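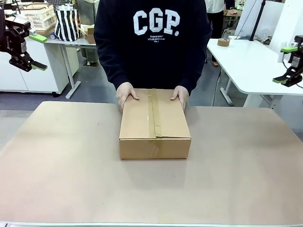

One strip of tape along the middle, flaps pressed down by hand

Packing and Posting > Boxes and tape > Is one strip enough?

Isen
Saturday, February 29, 2020

Good evening to all. I have a question about closing cardboard boxes, and I hope it is not too simple for this forum. I must send 7 boxes of books and kitchen things to my sister, and I close them as you see in the photo: the two flaps together, one strip of brown tape over the seam and down the front side, then I press with both hands.

My problem is that the flaps do not lie fully level, and on the front the tape makes small wrinkles. My neighbour says I must put tape on all the edges, like a letter H. I find this much tape for one box. Is it really necessary?

Berano
Your neighbour is right. For books always the H. One strip holds the middle but the short ends stay open, and a corner can catch on something in the van. I have received a dictionary with a bent corner this way and I was not happy.

Isen
Thank you. The books are only in two of the boxes. The others have towels, plastic bowls and such.

Nugroho
Then I do not agree with Berano. For towels one strip is plenty, if the tape is good and it goes far enough down the sides. I go down a hand's width at the front and the same at the back. I sent 5 boxes last September with one strip each and all arrived closed.

The wrinkles come when you pull the tape over the edge too quickly. Stop at the edge, hold it with your thumb, then bring it down slowly and rub it from the top to the bottom.

Berano
All arrived closed is luck, in my opinion. Tape is cheap. A new set of bowls is not.

Nugroho
Plastic bowls!

Zaten
May I ask what is inside, under the flaps? When one flap sits higher than the other, often the box is too full on that side. You press it down, it looks fine, and next morning it has come up again and the tape with it. I would open it and move things a little before I argue about letters of the alphabet.

Also please look at the bottom. Many people tape the top with great care and the bottom has one short piece from the first day. For books I put two strips on the bottom – one over the other.

Isen
Zaten, I have looked now. There was a rolled towel on the left side which was too thick. I have put it flat and the flaps are better, still not perfect. The bottom has one strip only, so I will add the second.

Rizal Majimbun
I read this with interest. I paid 269 for a heavy tape dispenser and I still get wrinkles, so the tool is not everything. What helped me was to wipe the cardboard with a dry cloth first. The dust from the carton stops the glue.

Berano
What length is on your roll, Rizal? Mine says 150 metres but it feels like less.

Rizal Majimbun
I did not measure it. It lasted the whole move, with some left for the lamp boxes.

Isen
So I will do the H on the two book boxes and one long strip on the others. Nugroho, I tried your way with the thumb and the front is smoother. Does anybody write the address on the tape or only on the cardboard?

Zaten
On the cardboard. Ink on tape comes off on the fingers.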